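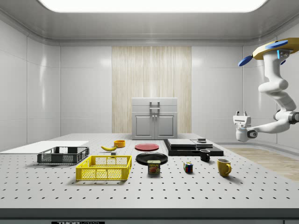 Table top with wire basket and yellow crate.

Flatedley Storage Unit — Monthly Fire and Storage Check, February

1. Extinguishers. 2 on site, pins and seals in place. Gauge on the rear unit reads low in the green. Recheck Wednesday.

2. Exit route. Clear width 1,000 mm at the narrowest point. Pass.

3. Shelving. Bay load limit 400 lb. Label missing on bay C — replace. 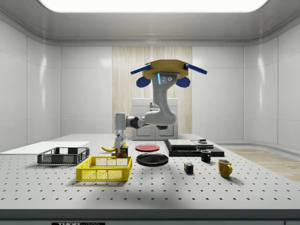
4. Electrical. Panel door closes. One extension cord in permanent use. Fail. Tiwari to quote for an outlet.

5. Emergency lights. Test button held, all lit. Log not signed.
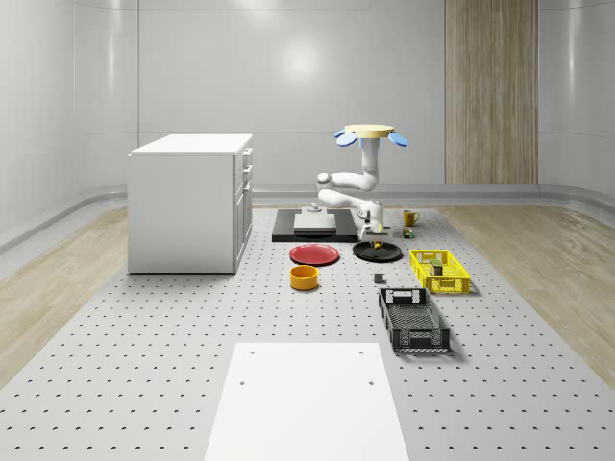
Perforated platform, black plate on top.

6. Sprinkler heads. Stock too close to one head in bay A. Lower it by one shelf.

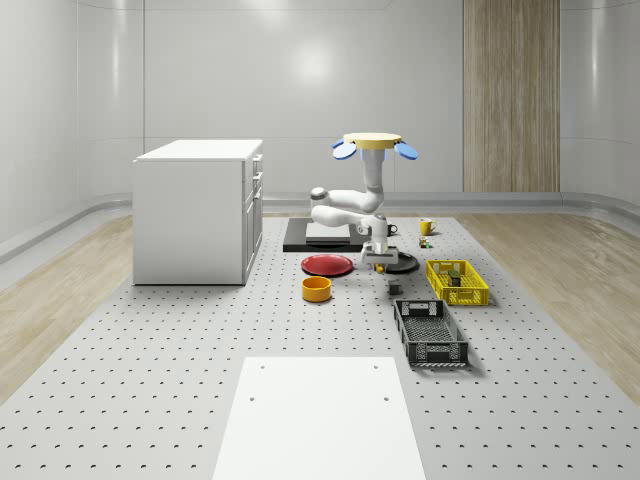
Platform, small yellow object near center.

7. Door closer. Slow to latch. Adjust.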